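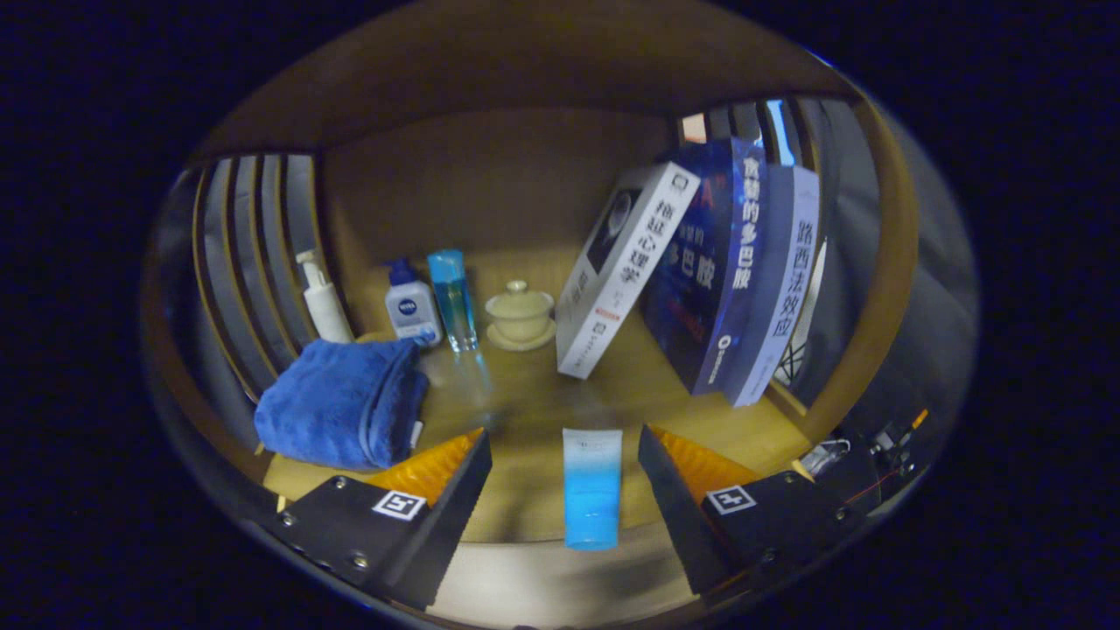
Bottles, a cup with its lid, and a few books, all on the same shelf.

My aunt would not accept such a shelf. In her house the creams lived in the bathroom, the cups lived in the kitchen, and the books stood behind glass in the living room, where they were dusted and very seldom opened. If a cup was found beside a book, somebody was called by their full name.

I kept this rule for many years, also after I moved to Wurlow and had no living room to speak of. I rented one room with a sink. Still I tried to divide it into departments, like a big store. The hand cream had to be by the sink, so I forgot it, and every January my knuckles opened. The books were on top of the wardrobe. To read six pages before sleeping I had to climb on a chair, and in the end I did not read them.

I want to defend the mixed shelf. By this I mean one shelf, near to the bed or the chair, where a person puts what the hand looks for at the same hour of the day. A NIVEA bottle can stand next to a cup and saucer there, and books can lean on the other side. It looks like disorder only if we think that things must be sorted by what they are. I prefer to sort them by when I need them.

A neighbor of mine, Fulgencio Lorente, disagrees with me strongly. He worked for many years in the warehouse of Zomer and he believes that one kind of thing must have one place, because otherwise you buy it twice. I admit he has a point. I once owned two pairs of nail scissors and could find neither of them. He also says that cream and paper are enemies, and here I cannot argue, I have a dictionary with a greasy letter M.

But a home is visited by very few people, and most of them know already where things are. In a warehouse a stranger must find the box number 122 without asking. I do not need to be found in this way. I need to sit down in the evening, tired, and have the cup there.

One of the books on the shelf has the title 拖延心理学, the psychology of putting things off. I think it is in a good position. A book about delay should not be kept in another room, we all know what would happen to it. The same is true for the cream and for the vitamins and for letters from the bank. What is far from us we do tomorrow.

Of course there must be some limits. I do not allow on my shelf anything that is finished, and an empty bottle goes out the same day. I also leave a free space at the front, because a shelf that is full to the edge stops being used — you are afraid to pull one thing and receive all the others. And I keep a lid on the cup. My aunt was right about dust, even if she was wrong about the rest.

When she came to see me in Wurlow, she looked at my shelf for some time and then moved the cream two fingers farther from the books. I have left it where she put it.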